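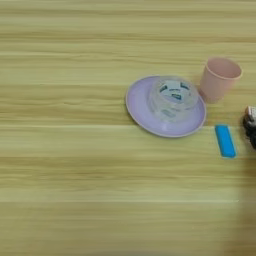 MTR 3120 Robot Manipulation and Safety
Handout 7: The contact flag fault
Kurkham campus, revised 2020-04-27
Notes by Luana Medeiros, with log extracts from Cristóbal Lagos

Read this before the tutorial and bring your own copy of the state diagram from Handout 5. The fault is a small one. No one was hurt and the arm was not damaged, but the cell kept moving for a full task cycle on a sensor reading that meant nothing, and the same mistake at a higher payload would be a reportable event under our lab rules.

1. The task

The table-clearing task asks the hand to pick up one light item at a time, lift it clear, and set it down again at a programmed place. The items are cups, a plate and a foam block. The grasp is made with fingertip sensing. The arm program (written in the Wirov environment, version used in Labs 3 to 6) waits for a contact flag, closes a little further, and then lifts.

The contact flag is one bit. It is set when the fingertip reading is above a threshold for 10 samples in a row, and cleared when it has been below the threshold for the same number. Everything after the close step depends on it. The program does not look at the raw reading again until the release step.

Before you go on, write down which states in your diagram can be entered only when the flag is set. You will need the list in section 4.

2. What was seen

Mirta Fuentealba was at the console and Dardo Gallardo was on the enabling switch. On the first cycle after the lunch break the hand came down to the near side of a cup, the flag was already set, and the program skipped most of the close step. The arm then moved as though it had the cup. The cup was pushed sideways and stayed on the table.

The program reported a successful lift. It went on to the place position, opened the hand, and reported a successful release as well. Dardo let go of the enabling switch at the start of the next approach, when the hand was coming in low beside the plate with its fingers partly curled. The arm stopped normally.

Two points from the statements:

Mirta saw "grasp OK" on the console and looked at the table only afterwards. She says she had stopped checking one against the other some time that morning.

Dardo thought the first push was a poor approach pose, which had happened twice in January, and let the cycle run on.

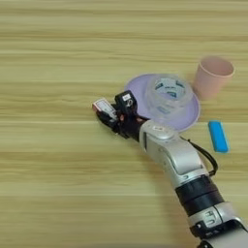
3. What the log shows

All values are raw counts from the fingertip channel.

Threshold for contact: 500
Reading with the hand open and clear of everything, after the break: 581
Peak reading when a finger was pressed by hand during the check: 882

The no-load reading was above the threshold. The flag was therefore set from the moment the sensor was powered, and no amount of opening the hand would clear it. Pressing the finger still raised the reading, so the sensor was working. Its zero had moved, and the program had no way of knowing.

The zero is meant to be taken at start-up with the hand open. The start-up script had been run that morning. It was not run after the break, when the sensor board had been unplugged and plugged back in to free a cable. The board keeps no stored zero. On reconnecting, it sent uncorrected counts, and the program accepted them in the same format as the corrected ones.

The release check failed in a different way. It asked only whether the hand had reached the open position, and it had. "Release successful" in our program has meant "hand open" since it was written. Mirta Ledesma pointed this out at the review and has asked that the message be reworded whatever else is done.

4. Why the safety functions did not act

They had no cause to. The speed limit, the workspace limit and the joint torque limit were all respected. A light cup pushed along a table gives almost no torque at the shoulder or elbow. The contact flag is a process signal and has never been part of the safety circuit.

Students often write in their reports that the "safety system failed" here. It did not, and you will lose marks for saying so. The only protective measure called on was the enabling switch, and it worked when it was used.

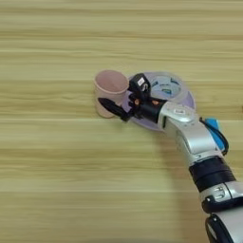

Grasps beside another object are the hardest case for a contact flag, and you should test them separately. A fingertip can be loaded by the item you want, by its neighbour, or by the table, and one bit cannot tell you which. Take a cup standing with part of its base over the rim of a plate, with one finger across the lower front of the cup and the shorter joints up against its side. A hand in that position could be touching cup and plate together. If your program lifts on the flag alone, you have no grounds for assuming that the cup will come up level, or at all. Add a second test after a short lift, such as a change in reading against the value stored at first contact, and set the arm back down if the test is not met.

5. Changes made to the cell

a. The zero is taken at the top of every cycle, hand open, before the approach. The cycle will not start if the no-load reading is above the threshold.
b. A lost connection to the sensor board now forces the full start-up script.
c. The flag must be seen clear before it can be seen set.
d. "Release successful" now reads "Hand open".
e. The person on the enabling switch lets go at the first unexpected contact. They do not wait for a second one to be sure.

Item (c) is the cheapest and would have caught this fault by itself. It is one extra state. Add it to your diagram now.

6. Tutorial work

Work in pairs, one page per pair, handed in at the end.

Redraw the grasp section of your state diagram with change (c) included. Mark each transition that still trusts a single reading.

Write a fault table with at least four rows for the fingertip channel: zero shifted up, zero shifted down, reading frozen, board disconnected. For each, give what the old program would do and what the new one does. The frozen case is not fully covered by the changes above. Say where the gap is.

Reading for next week is Handout 8 on enabling devices. The Lab 7 group list is on the door.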